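Junpei Katayama
7 October 2025

1/ Everyone at Wirar keeps telling me folding cloths is the "easy" chore. I have my doubts. Have you watched anyone fold one properly lately?

2/ The guide going round says 4 moves and you're done. Edge to edge, turn, edge to edge, smooth. Fine on paper. It assumes the cloth starts out flat – mine never do.

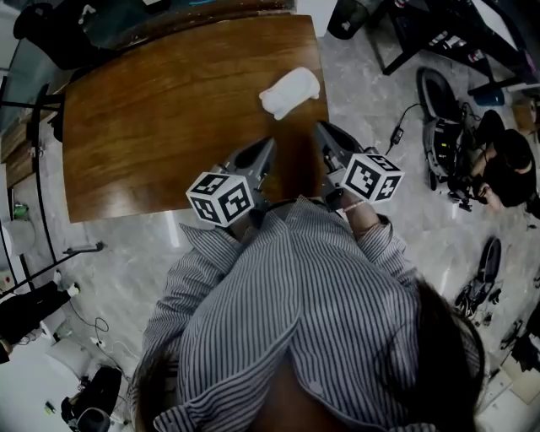 3/ A crumpled white cloth, or something soft and white, on a dark, glossy table. At least you can find the thing. White on a pale counter and I'd spend half my time hunting for a corner.

4/ Also not sold on the $19 folding board from Macedo. It's a board. You still have to find the corners yourself.

5/ What I do now: pick it up by any corner, let it hang, grab the next one down. Two tries, usually. If someone in Uvbridge has a faster way, show me with a really wrinkled one.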